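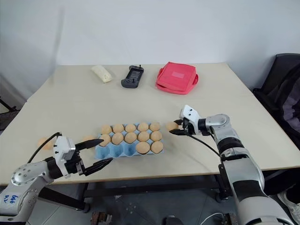 Our project asked a small question: why do people at Julmont College who say they bring their lunch from home so often end up buying it? The cafeteria gets plenty of feedback forms, most of them concerning the chips. Packed lunches get none, being harder to fill in a form for. We started with our own habits, and a lunch bag like the red-pink one at the back of the table, strap on the side and label patch on top, turned out to be the least complicated part of the whole business. Owning a bag is easy. Everyone we spoke to owned a bag. Several owned three.

Background

Most of what we read before starting treated lunch as a nutrition problem or a money problem. We had a hunch it was a morning problem. Josefina Barrientos, who supervised the project and who eats the same cheese sandwich every working day, told us to write the hunch down before collecting anything so we couldn't claim later to have been neutral. We wrote it down. We were not neutral.

What we did

In June we handed out 200 lunch diaries across two residences, Dikden House and Bustos House, and to commuting students who passed through the Tumora Building. Each diary covered two weeks. People wrote down what they had planned to eat, what they ate, and where the first thing went. We got 100 diaries back, a return rate we were told to be pleased with. One had been used as a coaster and was still mostly legible.

Between them the diaries gave us 1,317 usable lunch entries. An entry was usable if it had both a plan and an outcome. "Soup??" was ruled a plan after some debate.

What we found

The commuters were the best packers, which surprised us until we remembered that they have kitchens with doors and, in some cases, parents. In the residences the trouble began the night before. People who packed in the evening mostly ate what they packed. People who intended to pack in the morning mostly wrote a sentence with the word "bus" in it.

The shared fridges came up far more than we had planned for. Dikden has one per floor and Bustos has one per two floors, and the Bustos diaries are noticeably angrier. Yogurt was the most commonly mourned item. Two people had begun labelling their food with somebody else's name, on the theory that a thief might fear that person more.

Cost mattered less than people said it did. Those who named saving money as their main reason for packing were no more likely to manage it than anyone else -- and they wrote longer apologies when they didn't.

Problems with the study

Two weeks is short, and one of ours ran into exams, when lunch becomes a flexible idea. Diaries also change behaviour. At least one participant admitted to making a lentil salad purely for our benefit. Our draft came in over the 4,000 word limit, so the section on thermoses has been moved to the appendix, where its author feels it is not getting the attention it deserves.

If another group takes this on, we'd suggest leaving the diaries in the kitchens and asking about fridges from the start. We'd also budget for more pens.

Contact: Student Projects Office, Tumora Building, Julmont College | Copyright Julmont College and the student authors | Back to top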